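Plalivix Club Board, 59 mm squares

Item group: Boards, rigid, flat
Maker: Vostach
Sold by: Villanueva Game Supply
Sold as: single board, or club carton of 10
Stock: single boards ship from the main store; cartons ship from the warehouse

Product summary

The Plalivix is a flat, one-piece board for chess and checkers in black and white. It is meant for club rooms, schools and libraries where boards are put out and taken in several times a week. There is no fold, no hinge and no center seam. Pieces and checkers are not included.

The squares measure 59 mm on each side. This size takes a king with a base at the larger end of the common club range. Players who use small or travel pieces will find the squares too wide, and should look at the Triritz board further down this page.

Choosing a square size

The usual check is the base of the king against the side of the square. The base should fill a little over three quarters of the square. If it fills much more, pieces touch when they stand side by side and are knocked over when one is lifted out. If it fills much less, the position is hard to read at a glance and pieces drift away from the middle of their squares.

A second check is the pawns. Four pawns pushed together should fit on one square. If they do not, the set is too large for the board.

For checkers, the stacked king should stand clear of the lines on all sides. Any checker that passes the king-base check above will do so.

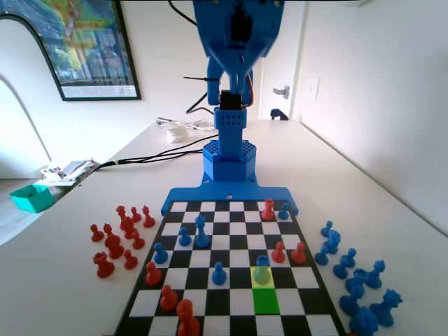 Percy Ospina: I ordered one to replace a folding board that had worn through at the hinge. The size is right for our pieces. My only complaint is storage, as a board that doesn't fold has to stand behind something, and ours leaned against a radiator for most of March and took on a slight bow. It went flat again after a week under books. I would put the storage warning higher on the page.

Storage

Store boards flat or fully upright. A board left leaning at an angle will bend under its own weight, more quickly in a warm room. Do not store next to a heater, in a parked car or in direct sun behind glass.

Up to 16 boards may be stacked flat, faces together. Put a sheet of plain paper between faces if the boards will stay stacked for more than a season. Do not use newspaper, as the ink can transfer to the white squares.

To flatten a bent board, lay it face down on a clean, level surface, cover it with a second board and load it evenly. Do not use an iron or a hair dryer.

Surface and glare

Gloss boards show window and ceiling light as bright patches, and the patches fall in a different place for each player. A low-gloss dark square is the main cure, as glare is much easier to see on black than on white. Check the board from a seated position and from a standing one before settling the room layout. Lamps placed directly over the middle of the table give the least trouble. Lamps behind one player's shoulder give the most.

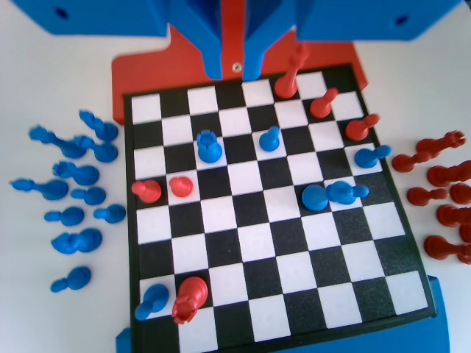

Wear starts at the edges. On boards used daily, the corners go first, then the long edge on the side from which the board is picked up. Lift the board with both hands and do not slide it across the table. Black and white also age differently. The black squares have a matte, slightly speckled look next to the smooth white ones, and fine scratches are harder to pick out against it. White squares show pencil, coffee and rubber marks sooner. The thin black border around the squares hides light scuffs but not chips.

Cleaning

Wipe with a soft cloth, damp with water and a drop of dish soap. Dry at once. Pencil comes off with a white vinyl eraser used lightly. Do not use window cleaner, alcohol gel or scouring pads. Alcohol gel leaves shiny spots on the matte squares which cannot be removed. Hand gel should be fully dry before play starts.

Self-stick labels may be used on the underside only.

Placement on the table

Set the board with a white square at each player's right-hand corner. Allow room beside it for a clock and a score sheet. On slick tabletops, a thin rubber mat cut smaller than the board keeps it from turning when a clock is struck.

Related items

Triritz board, small squares, folding. For travel and for small sets.
Plalivix carton dividers, pack of 2. Fit the club carton.
Vostach board sleeve, cloth, single.

Returns and claims

Unused boards may be returned in the original wrap. Boards that arrive bent or chipped are replaced; keep the packing until the claim is closed. Small differences in the shade of black between batches are not treated as a fault. Clubs that need matching boards should order them together and say so on the order form.

Questions about carton orders go to Fidelina Cáceres. Questions about returns go to Wilson Flores. Both can be reached through the order desk, which closes at 4 p.m.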